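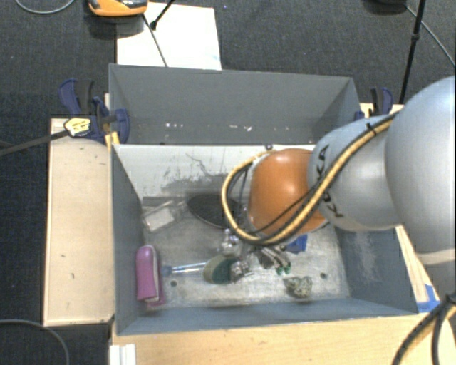
Mixed small items in an open bin – dividers or not?
Storage and Workshop board, 16 replies

rusdale_pn
Grey bin, blue-grey painted sides, small objects of all shapes. The metallic floor is worn and the pale back panel is scratched and scuffed. I'm inclined to fit dividers before September. Opinions on spacing?

Seidu Appiah
No dividers. Long pieces like the purple-pink case end up standing on end against a wall, and you lose the floor area anyway. A thin rubber mat would do more for the surface.

vata303
Disagree on the mat. Grit gets under it and you can't see the wear. Bare metal wipes clean.

Seidu Appiah
Lift it and wipe under it. Mine has been in since August 7, 2020 and the paint beneath is fine.

clevex_19
What are the two small holes in the floor for? If they're drains, a mat covers them.

rusdale_pn
No idea, they were there when I got it. I could punch the mat to match.

vata303
Or leave the floor alone and touch up the right wall, where the pale patch is. Two thin coats of enamel, sanded between – don't brush it on thick.

rusdale_pn
Paint first, then. Still undecided on dividers.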